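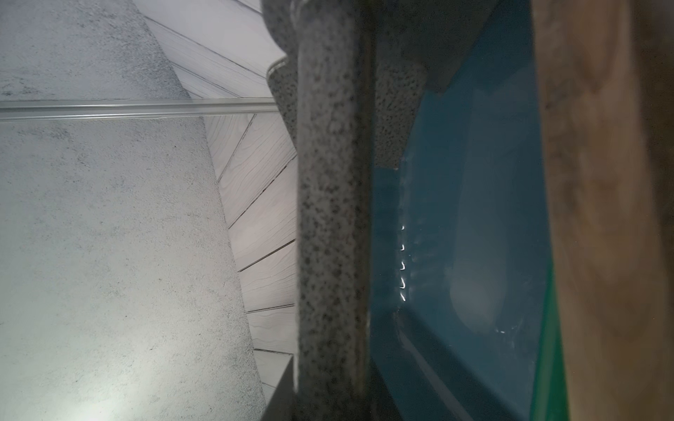 Slide 2 – surfaces and tools

Speckled concrete look for the panels, wood plank pattern next to it. Keep this short, Testham people know it already.
Then the tool tray. About 150 pieces in the Katico list – dont read them out! 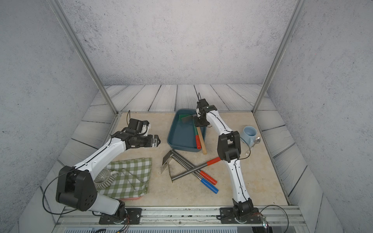

Hammer stays in the tray, handle out over the rim so its easy to grab. Scraper goes back last. Ask who keeps theirs in a drawer. Futley question if theres time, then slide 3.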